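Search this site
Go

Waiting on parts, again

I spent most of August on the phone about freight, and I'm a bit hoarse! Our seals used to get from the port to Gamstead in 2 weeks. Now it's 7, and Hamisi Ondieki at the depot has stopped promising me anything at all.
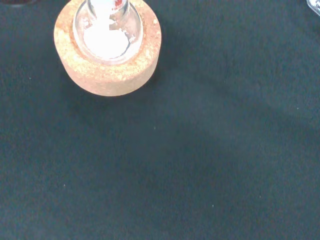 Round-bottom flask on its cork ring.

So we're trying a second supplier over in Gidgate (smaller, pricier, but a truck ride away). Mwanaisha Muriithi talked them into a first order of 500, and I could have hugged her. If you're short on fittings too, call me before you pay for air freight – we may have room on the same truck, and I'd love to split the bill.

2 comments | Share

Contact us | © Cestthorpe Trade News, September 2021 | Back to top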